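Automation at work: what's changed for you?

tilly_sorts
Posted May 28, 2024
So our place brought in the Mak system in March and I went from tidying display units all day to showing a machine how I tidy display units all day. Same shelves, same pay (so far!). You hold a gripper and do every pickup with that instead of your fingers, and my target is 200 pickups a shift. Funny thing is I like it more than I expected — I notice stuff now, like how I always go for the pot and never the leaves.

The white unit by the brick wall, with the "Life" planter on the counter side of things:
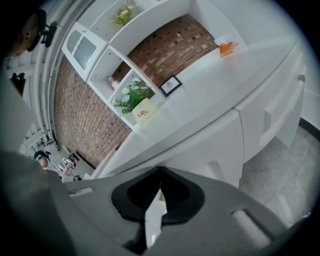
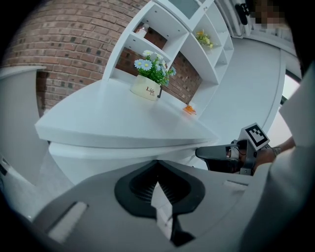
What bugs me is the wrist. By lunch mine is toast, and the old job never did that. Anyone else?

bukico_nights
Yes on the wrist. We got our quota cut from 200 to 86 after five people complained. Ask! They said yes to us in one meeting.

grumpy_dock
Sorry, but you're all training your replacement and worrying about your wrists. Clandon told us the same nice things and my shift went from 5 people to two.

tilly_sorts
I hear you, but we were short-handed before any of this. If it takes the dusting I won't cry.

grumpy_dock
It won't stop at dusting. Get it in writing.

skalo_fan
Bit of both here. My hours stayed, but breaks got weird because everything is logged now. @tilly_sorts try swapping hands every half hour, it helped me a lot.

tilly_sorts
Left-handed me is a disaster but ok, trying it tomorrow. And I'll ask about the quota.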